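Plekoler 핸드헬드 그리퍼 시연 수집 가이드
4장. 작업대 준비와 양손 옷걸이 과제 기록

최종 수정 2024-04-07

이 장은 3장(펌웨어, 시간 동기화)까지 끝낸 사람 기준. 안 끝냈으면 돌아갈 것. 동기화 안 된 에피소드는 Zesska 변환기가 그냥 버림. 경고도 안 뜸.

4.1 작업대

1. 흰 보드를 테이블 위에 평평하게 깐다. 손으로 눌러서 들뜨는 데 없는지 확인.
2. 바구니는 왼쪽. 보드 가장자리에 조금 걸쳐도 됨.
3. 옷걸이는 밝은 회색 플라스틱만. 검정은 그리퍼 손가락이랑 구분이 안 돼서 Obura 세트에서 뺐음.
4. 헤드 카메라 켜고 보드 전체가 들어오는지 본다.

주의: 케이블은 보드 바깥쪽으로 뺄 것. 팔꿈치에 걸리면 궤적이 튄다.

4.2 손목 카메라 확인

1. 그리퍼를 양손에 하나씩. 손가락은 끝까지 벌린다.
2. 보드 쪽으로 낮게 가져간다. 화면 아래쪽 좌우에 손가락 두 개가 다 보여야 정상. 한쪽만 보이면 마운트 나사 다시 조임.
3. 노출 고정. 자동 노출 쓰지 말 것. 흰 면이 날아가면 위치 추정이 제일 먼저 죽는다. 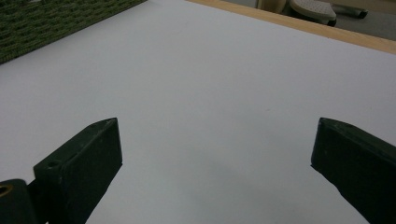 4. 화면에 보드만 꽉 차면 특징점이 모자란다. 시작 자세에서는 매트나 테이블 모서리처럼 무늬나 경계가 있는 게 같이 들어오게 각도를 맞춘다.
5. 반대쪽 그리퍼도 똑같이. 귀찮아도 둘다 할 것.
6. 60초 대기. 추적 상태가 "안정"으로 바뀐 다음에 4.3으로.

참고: 60초 안에 안 바뀌면 조명부터 의심. 그래도 안 되면 재부팅.

4.3 에피소드 기록

1. 페달 한 번 밟아서 시작. 신호음 확인.
2. 한쪽 그리퍼로 옷걸이를 집어서 보드 위로 가져온다.
3. 반대쪽 그리퍼로 다른 쪽을 잡는다. 두 그리퍼가 같이 물고 있는 구간이 학습에서 제일 중요함. 급하게 넘기지 말것.
4. 수평 맞춘 채로 잠깐 유지한 뒤 바구니 쪽으로 옮긴다.
5. 놓고, 손 빼고, 페달.

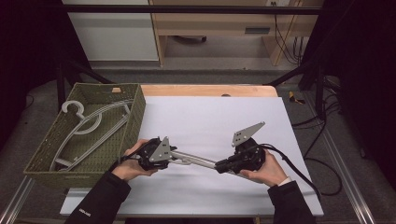

손목 각도는 매번 조금씩 바꿔 준다. 같은 자세로만 찍으면 정책이 그 자세만 외운다. 11월 수집분이 딱 그랬음. 바구니 위치를 조금만 옮겨도 훅을 못 찾았다.

주의: 바닥 봉을 너무 세게 물면 옷걸이가 휜다. 힘은 레벨 2까지만. 레벨 4는 Resundale 손가락 전용.

주의: 떨어뜨린 에피소드도 지우지 말 것. "실패" 태그 달고 저장. 복구 동작 학습에 따로 쓴다.

4.4 저장 후 점검

1. 에피소드 폴더에 손목 영상 둘, 헤드 영상 하나, 궤적 파일이 다 있는지.
2. 재생기에서 손가락 개폐값이 영상이랑 맞는지. 밀리면 3장 동기화 다시.
3. 양손 파지 구간 라벨 달기. 시작점은 두 번째 그리퍼가 닫힌 프레임, 끝점은 먼저 열리는 쪽 기준.
4. Zesska 업로드. 중간에 끊기면 처음부터 말고 "이어서" 누른다.

참고: 현재 Obura 세트는 3,403 에피소드. 양손 파지 라벨이 있는 것만 센 숫자. 라벨 없이 학습한 모델은 넘겨받는 순간에 양쪽을 동시에 여는 일이 잦았고, 라벨을 넣고 나서 그 실패가 눈에 띄게 줄었다. 그래서 3번은 건너뛰면 안 됌.

4.5 자주 나는 문제

추적이 중간에 끊김: 그리퍼를 보드에 너무 붙인 경우가 대부분. 조금 띄워서 접근.
좌우가 바뀌어 저장됨: 전원을 오른쪽부터 켠 것. 왼쪽 먼저.
개폐값이 0에서 안 움직임: 케이블 접촉. 뺐다 다시 꽂고 영점 다시 잡기.
페달이 두 번 먹힘: 설정에서 입력 지연 올린다. 두 번 먹힌 에피소드는 폐기.

학습 설정은 5장.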